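11/11/2019

Progress report on the Clean Streets and Civic Pride program, town of Muvska
Prepared for the Rolari Fund by Éabha Cronin, program coordinator

Dear colleagues,

I send you the second report for this program. The first one covered the preparation, and this one covers the time from the public launch until the end of October.

**The launch**

The launch was held in the square in front of the town hall. The mayor read the declaration in full, and the council members signed it on the stage. It asks every district to choose its own local problems and to report on them openly. We had expected a small audience, but the square was well filled, also with people from Pudley, who came by bus.

The speeches were longer than planned. For this reason the questions from residents had to be moved to a second evening, which we held in the school hall.

**Work in the districts**

The program now works in four districts. Each has a local group with a chairperson and a contact at the town hall. In the Kong district the group started with street lighting, because many residents had complained that the road to the market is too dark. The council has repaired 15 lamps there. Five more need new cables, and this work waits for the spring budget.

In the river district the main question is illegal dumping. The council passed an order with higher fines, but so far it is not used often. The police chief told us that his officers need a clear procedure first. A draft is with the legal office, and I ask for it every week.

**Complaints desk**

The complaints desk opened on the ground floor of the town hall. It must give a first answer within 48 hours. In most cases this is done, but complaints about land and building permits take longer - they go through another office, and we have no influence on its schedule. I would like to discuss with you if the target should be changed for this type of case.
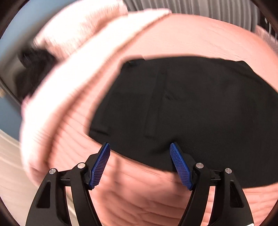

**Muvska Town Hall | Department of Community Affairs**

**Budget**

Spending is below the plan. The printing of the leaflets was cheaper than the first offer, and the position of the second clerk was filled one month late. We ask your permission to move the unused part of the salary line to transport, so that the groups in the outer districts can come to the meetings. The detailed table is sent separately by our accounts office.

**Difficulties**

Two council members from the opposition say that the program is made for the election. We invited them to the district meetings and one of them came. I think it is better if the minutes of all meetings are published, and the mayor has agreed to this.

**Next steps**

- finish the dumping procedure with the legal office
- elect a new chairperson in the river district
- publish the minutes on the town website
- prepare the visit of your representative, for which we still need a date

The signed declaration and the minutes in our possession can be sent by post if you need paper copies.

With kind regards,
Éabha Cronin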